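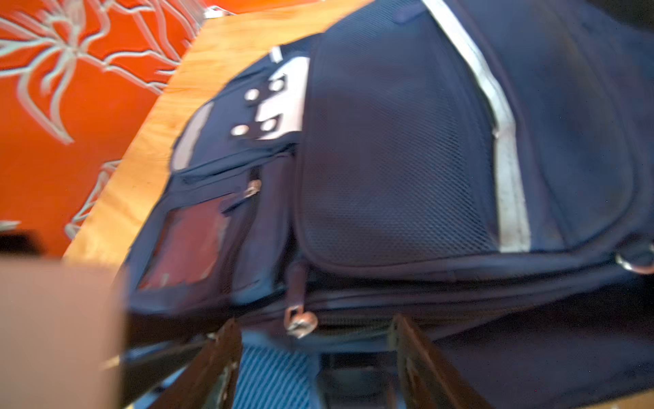

I have been teaching a robot to handle backpacks since September, and I want to write some of this down before I forget how clueless I was at the start. I keep telling people at dinner about it and I can see them getting ready to change the subject around the time I say "zipper pull," so a blog post it is! You can close the tab whenever you like and I'll never know.

The short version of the job: I sit with a controller arm in each hand, the robot copies what my hands do, and everything gets recorded. Joint positions, gripper opening, the video from the wrists and from overhead. Later all of that goes into training, and if we did our part well the robot can do the same thing with no one holding the controls. We call each recording an episode. My target for the backpack task is 1000 good ones, and "good" is doing a lot of work in that sentence.

## Why backpacks

Before this I spent a few months on boxes and cups, and I thought I was pretty handy. Boxes are lovely. A box stays where you put it, has the same shape after you squeeze it, and has six sides that all tell you which way it's facing. Then Sorin Dumitrescu, who runs the data side of our project (the project is called Jomolura, please don't ask, it was named before I got there), put a backpack down in my workspace and said "get it so the front faces up, take it by the bottom edge, and pull it toward you." That took me the better part of a morning.

A backpack has a front and a back and sides, but it only has them when it's full. Half empty, it's a puddle with straps. You grab what you think is the body and you get a handful of pocket. You lift and the whole weight slides to the other end. I love it now, I really do, but that first morning I went and ate my lunch in the stairwell in silence.

The navy one is my favorite to work with. It has a big mesh pocket on the front and a long pale gray reflective stripe that curves down beside it, and for a teleoperator that stripe is a gift. I don't get much depth from the wrist view. What I do get is edges and contrast, and a light stripe on dark fabric tells me right away how the bag is turned. When the stripe runs away from me at a slant I know I have to come in at a slant too. With a plain black bag you're guessing from folds, and the folds lie to you.

## Where to put the fingers

My first instinct, and I think everybody's first instinct, was to go for the grab loop or a strap. That's what a person does, right? You walk past a bag, you hook a strap, you go. For moving the bag somewhere far away, straps are fine. For sliding or turning it, they're terrible, because a strap has slack in it and the arm moves a long way before the bag notices. Then the slack runs out and the bag notices all at once.

So for this task we go for the lower edge. The two fingers come up on either side of the edge, flat faces toward each other, and you close until you've got a good fold of fabric plus whatever seam or zipper track runs along there. A zipper track is wonderful to hold, by the way. It's stiffer than the cloth and the teeth give the fingers something to bite against. I started out avoiding the zippers because I was scared of breaking one, and Sorin pointed out that people yank backpacks around by their zippers all day long and the bags live.

Mesh is another matter. I stay off the mesh. It feels like a good wide target, and the fingers do close on it, but it stretches and then you've taught the robot that stretching a pocket is step one of moving a bag.

The other thing I learned to watch is what's *under* the bag. If there's any kind of cloth below it, it's very easy to come in a hair too low and pick up both. On the controller that feels exactly the same as a clean grasp! You're squeezing something soft either way. I must have thrown out a whole afternoon of episodes before I started checking the wrist view right before closing, every single time, for anything between the fingers that wasn't backpack.

## My hands talk too much

When you do a chore at home, your hands make tons of tiny corrections that you never notice. A little nudge, a re-grip, a pat. I had no idea how much I pat things. I pat bread. I pat the cat, obviously, but I also pat folded towels and closed drawers, and when you watch yourself on replay through a robot arm, there it is: the arm finishes the task and then gives the bag two small pats for no reason at all.

The robot learns the pats. We trained an early version on my first batch and it did a pretty decent pull and then patted the air above the bag. Sorin laughed until he had to sit down. I was mortified for maybe ten minutes and then I was kind of proud.

After that I got strict with myself. I plan the whole motion before I start the recording, out loud if the room's quiet: come in low, open wide, close, wait a beat, pull. The little wait after closing helps a lot. Without it I'd start pulling while the fingers were still moving, and on replay you can't tell where the grasp ends and the pull begins. If I can't tell, I figure the model is going to have a hard time too.

But I also don't want it to look too clean. Sandu is the name we gave our left arm setup (the right one is Skukis, and yes, I do have a favorite and no, I won't say which), and for a stretch I had Sandu doing the most beautiful, identical, perfect approaches you ever saw. The version trained on those was lost the second the bag sat a little differently. It had never seen a miss, so it had no clue what to do after one. It would close on nothing and sail off with its fingers shut, very confident, carrying nothing to the correct spot.

So now some of my episodes are recoveries, on purpose. I come in a bit off, I slip, I open up, back off, look again, and go in properly. Those are honestly more fun to record and I think they're the best part of the set. There's a real knack to making a mistake look like a mistake the robot would make and not one I would make.

## Hand-guiding versus the controllers

Someone at a family thing asked me why I don't just grab the arm and push it through the motion. We do that sometimes! You put the arm in a mode where it goes limp enough to move, take it by the wrist, and walk it through. It's great for simple stuff, and if you've never tried it, it's the quickest way to get a feeling for how far an arm can reach and where the elbow gets stuck. I'd tell anyone starting out to do 2 hours of it before touching a controller.

For the backpack I gave up on it pretty fast. My own hands and sleeves kept getting into the camera views, and I was looking at the bag with my own eyes from my own height, which meant I was using information the robot would never have. I'd lean over and peek behind a strap without even thinking. With the controllers I mostly work from the same views the robot gets, so if I can't see the edge, I have to do something about it with the arm. That's annoying and it makes much better data.

The controllers we use came from a small outfit called Isenar, and my one complaint is the trigger spring. It's stiff. After 4 sessions in a row my index finger is done for the day, and I've noticed my grasps get lazier near the end, with the fingers not quite closed. I asked if we could swap the spring for a lighter one and that's on the list, somewhere below about everything else. In the meantime I shake my hand out between episodes and stop when the grasps start looking mushy.

## Small stuff that helped

A few things I wish I'd had on a sticky note on my first day:

- Change how the bag lies every time, even when you're tired and it's sitting there perfectly ready for another go.
- Vary the filling. A sweater, a book, a sweater and a book. The book changes everything.
- Let straps fall where they fall. I used to tidy them before each episode and then the robot only knew about tidy straps.
- Zipper pulls and metal rings catch the light and will grab your attention. They'll grab the model's too, so have them show up in different places.
- Come in slower than you think for the last inch, then close at normal speed.
- Throw out the bad ones the same day, while you still remember which ones felt wrong.

On that last one, I keep a paper notebook next to me and just write the episode number and one word. "Slid." "Cloth." "Pat." There's a lot of "pat" in the early pages.

## Where it's at

Yesterday afternoon the newest version did a full pull by itself, front facing up, fingers on the bottom edge, with the bag turned in a way I'm fairly sure I never recorded. It missed the first time. Then it opened up, backed off a bit, came back in lower, and got it. I yelled loud enough that people came in from next door! It did it the same way the next try, and then on the one after that it got hold of a strap and dragged the bag sideways like a reluctant dog, so we have a ways to go.

I'm a little over halfway to my number. Next up Sorin wants to add opening the main zipper, which takes both arms, one to hold the fabric tight and one to pull. I practiced it at the kitchen table last night with a pair of salad tongs in each hand and got the zipper open on the ninth try, so I'm feeling good about it. If anyone reading has done two-arm zippers and has thoughts on which side to hold first, the comments are open and I'd love to hear it.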